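Small laundry, big feelings

I have a new favourite ten minutes of the day and it is sorting the little laundry! Not sheets, not jeans, just the small soft stuff that used to live in a heap on the landing chair until somebody ran out of socks.

What changed it for me was the basket. I'd been after a woven one in a quiet green for ages (Josiane Masson has a lovely one by her back door and I have envied it since October), and it turns out the size matters more than the colour. Mine sits on the pale table with space left over for folding, and pink and pale blue look so pretty against it.
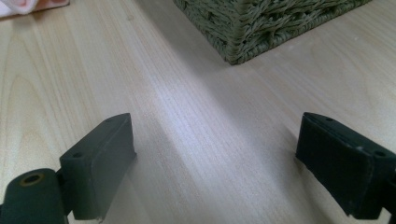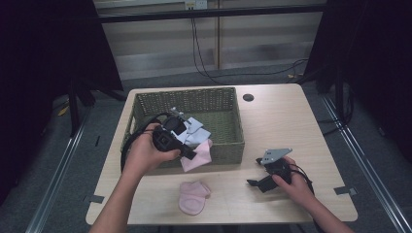
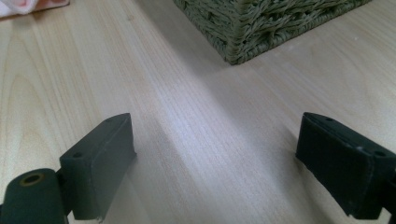
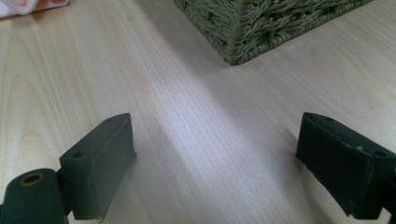 Issue 20

So, the method, if you can call it that. Socks first, always, paired and folded over once – I gave up balling them years ago and the cuffs have thanked me. Then anything flat, folded in thirds and stood on its edge so you can see what you've got. I give myself 15 minutes with the radio on and I'm usually done before the kettle's been round twice.

Arturo Tedesco wrote in after the last post to ask whether woven baskets snag knitwear. Mine hasn't yet, but I do run a hand round the inside now and then, and a cotton liner would sort it if you're worried (an old pillowcase does nicely).

Next time, the airing cupboard. I've bought labels!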